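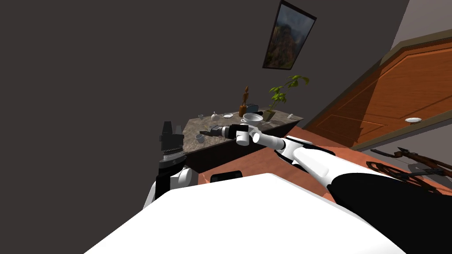
Lunport map pack for Prikerwood

Lunport is a community map pack for the multiplayer shooter Prikerwood. It contains 7 maps, one shared set of props and sounds, and a rotation file for dedicated servers. It runs on the standard game and doesn't change weapons, classes or movement.

Current release: 18 December 2019

What's in the pack

Harbor Day and Harbor Night use the same layout with different lighting and different spawn points. Saltworks is the largest map and needs a full server to play well. Canal Street, Depot and Signal Hill are medium maps. Quarry is for small matches and has no vehicles.

All maps support Capture and Holdout. Convoy works on Saltworks, Depot and Signal Hill. If you put Convoy in the rotation for any other map, the server skips that map and writes a line to the log.

Installing on a client

Subscribe through the in-game mod browser and restart the game. If you join a server running the pack without having it, the game offers to download it before you connect. Manual install also works: unpack the archive into the Mods folder so that you end up with Mods/Lunport/lunport.pak. A common mistake is a doubled folder, Mods/Lunport/Lunport, in which case the maps won't show up in the list.

Players coming from the February release should delete the old lunport_props.pak. Its contents are now in the main file, and with both present you get missing textures on Depot.

Installing on a server

Stop the server first. Copy the Lunport folder into ServerMods, then add this line to server.cfg:

mods=Lunport

If you already load other mods, separate the names with commas and put Lunport after anything that replaces props. Then copy rotation_sample.txt to your config folder, rename it rotation.txt and edit it to taste. Start the server and check the log for "Lunport loaded, 7 maps". If the number is lower, the archive didn't unpack completely.

Servers managed through Trenley can skip all of this. Open the Mods tab, search for Lunport and turn it on. Trenley writes its own rotation file, so anything you edit by hand is overwritten at the next restart — make your changes in the panel.

Server settings

lunport.tickets sets starting tickets for both teams. The default is 124. Values under 50 make Saltworks end before most players reach the center.

lunport.weather can be off, fixed or random. Random picks once per match, at map load.

lunport.vehicledelay is the wait in minutes before a destroyed vehicle comes back. The default is 3.

lunport.nightvision turns on goggles in Harbor Night for both teams. Off by default.

Changes in this release

– Added Quarry.
– Moved the second flag on Canal Street out of the arcade and into the courtyard behind it.
– Fixed a gap under the crane on Harbor Day where players could get stuck in a crouch.
– Fixed defenders spawning on the attackers' side of the bridge on Signal Hill after a team swap.
– Fixed the Saltworks pump sound playing at full volume across the whole map.
– Closed 13 spots where players could climb onto roofs that were meant to be out of reach. The two roofs on Depot with ladders are still open.
– Vehicle delay is now a server setting and no longer baked into each map.
– Reduced the range at which grass is drawn on Signal Hill.

Known problems

Bots don't use the ladders on Depot. They walk to the bottom and wait.

On Harbor Night, water reflections flicker with shadows set to Low. Medium and up are fine.

The minimap on Quarry is rotated a quarter turn from the actual map. Flags and player markers are in the right places relative to each other, but north is wrong.

Reporting bugs

Open an issue with the map name, the mode and the position. You can get the position by typing showpos in the console. For crashes, attach the log from the same session. Reports from servers with other mods loaded are welcome, but please list the mods and the order they load in.

License

Maps and sounds are free to use on any server, paid slots included. Don't re-upload the pack under another name. If you want to base a map on one of these, the source files are in the dev branch — credit Lunport in your own readme.

Maintained by Stankevičius.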